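Collection notes – cables week

Quick one this month, I'm typing between uploads so excuse the mess.

Where we are: the tidy-up set for the Stusach arms is past the halfway mark. Target is still 3,000 episodes by the end of March. Folding is done, jars are done (thank god), and the big push now is soft things that don't hold their shape. Cords, cables, string, straps. January went mostly to cables, and January was slow.

Why slow – a cup is a cup wherever you put it down. A charging cable lands differently every single time, and the person doing it improvises. Pinch, pull, change your mind, pinch somewhere else. All of that is what we want on record, the changes of mind included. Please don't rehearse. Koen sent in a batch from Brestcombe last week that was so smooth the model would learn nothing from it, every cable went round in the same four moves. He's redoing half. Sorry Koen.

What we're after looks more like this, first stretch of the job with a loop or two still to find: 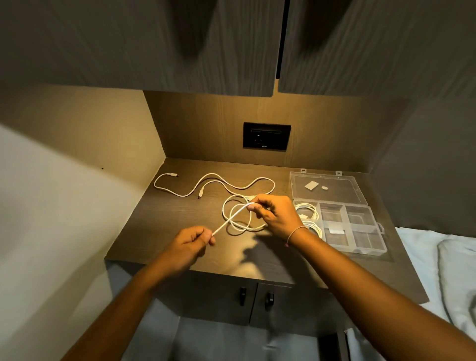 Cable task, head view. One in the hands, one waiting, box open on the right.

Few things to keep in mind for cable episodes, as people keep asking me one at a time:

Start from a real tangle. Drop the cable from chest height, leave it how it falls. If it falls nice and straight, drop it again.

Both hands in view for the whole of the working part. Look down at what you're doing, not at the wall or the door. Annelies had more than 30 episodes bounced for this in one go, the hands kept sliding out the bottom whenever she leaned back. Chin down a bit, elbows forward.

Don't hurry the slack. When you pull a length free the other hand usually holds a loop still, and that holding is half the skill. In the fast takes the labelers can't tell which hand is doing what.

One episode = one cable coiled and put away. Not three in a row. If you want to do three, stop and start between them. The splitter script that Skaline gave us is ok with jars and hopeless with cables, it thinks every regrip is a new task.

Wrong moves stay in. Drop it, pick it up, carry on. Only bin an episode if someone walks in or the phone rings.

Different rooms please!! We have 200 episodes at the same office table and the learner has clearly fallen in love with that table. Bedrooms, kitchens, hallways, a shelf, whatever. Moving a lamp counts as a small change, moving to another room counts as a proper one. Also different light, evening is fine.

Labels. Liis has rewritten the list and it's shorter now. For cables there's only: find end, free loop, coil, wrap, place. "Straighten" is gone, it was being used for everything. If a stretch of the episode fits none of the five, leave it blank and write a note. Blank is better than guessed. The second half of the job is where most of the arguments happen, the coil is more or less there and the fingers are finishing it off. Is that coil or wrap? Liis says wrap begins the moment a strand crosses over the bundle, so that's the rule until she changes it.
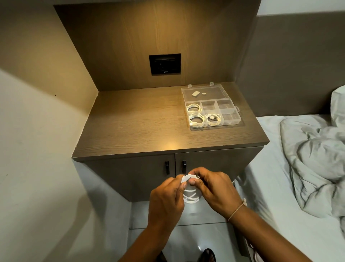
Siebe Bosman: I'd still split that last bit in two. The first crossing and the tuck after it fail in different ways on the arm – it gets the crossing most of the time now and then lets the whole bundle spring open. If both are called wrap I can't see which one went wrong without watching every clip myself, and I'm not doing that for another month.

Fair. Liis and Siebe will sort it out between them before the next labeling round, don't relabel anything yet. If you've got a strong opinion send it to Liis, not to me.

On the training side, short version. Prins ran the first cable policy on the test bench with 37 starts. It's decent at finding an end, poor at knowing when to stop coiling. One attempt went round and round a finished coil until someone hit pause. More examples with a clear finish would help – so put the thing down, let go, hands away, wait a beat, then stop recording. Loads of episodes end with fingers still on the cable and the model has no idea that done means letting go.

Uploads: same folder as before, but put the room in the file name. Kitchen, bedroom, hall, etc. Myrtle is checking for dupicates in the evenings so try and get yours in before 6 pm.

Next up is probably straps and belts, then back to boxes with fiddly lids. If anyone has a drawer of old cords they don't want, thick ones especially, bring them in. All ours are thin and the same lenght.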